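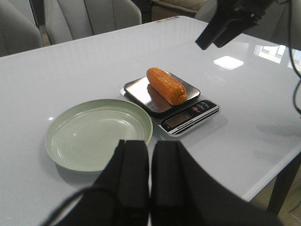 Urs Aigner would still wash up by hand, and told us so before we had our coats off. Twenty-five years of kitchens, and he has yet to meet a machine he would trust with the good plates.

FOR IMMEDIATE RELEASE
7 December 2024

Jirnier puts kitchen robots to a plain test, and tells buyers to wait

Jirnier, the independent appliance testing house in Wernmont, today publishes its review of robot arms offered for household and shop-floor chores. Our advice is short. Keep your money for now. The chore we chose could hardly be duller: an ear of corn, a plate, a kitchen scale, and the job of getting food from one to the other.

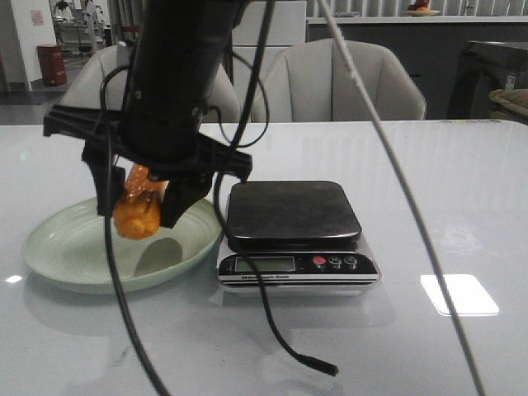
Jirnier Review, Issue 34, page 2

Two suppliers, Otel and Dogar, sent us their sales claims in November. Both speak of "everyday help". We asked what happens when the corn is a different shape, or the plate has been moved, or a child has left a spoon on the scale. The replies were polite and thin. A grocer weighing veg all day needs the same thing done 1,000 times without anyone standing over it – and we have seen no figures that come close to promising that.

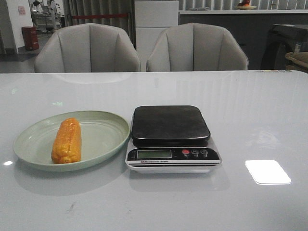 Corn on the plate, scale clear.

We don't say the work is worthless. Picking up an awkward lump of food without dropping it is hard for a machine, and a few years ago few would have tried it at a dining table. But a kitchen is mostly mess and interruption, and a tidy table with one plate on it tells a buyer very little.
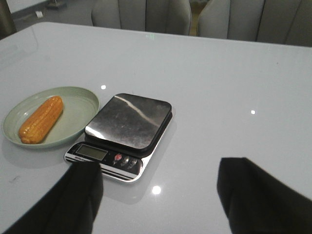

Nor does it settle who wipes down the arm afterwards, a point missing from both brochures. Jirnier will look at the subject again when a supplier lets us choose the kitchen.

Copies of the review are available from the Jirnier press desk, Wernmont.

ENDS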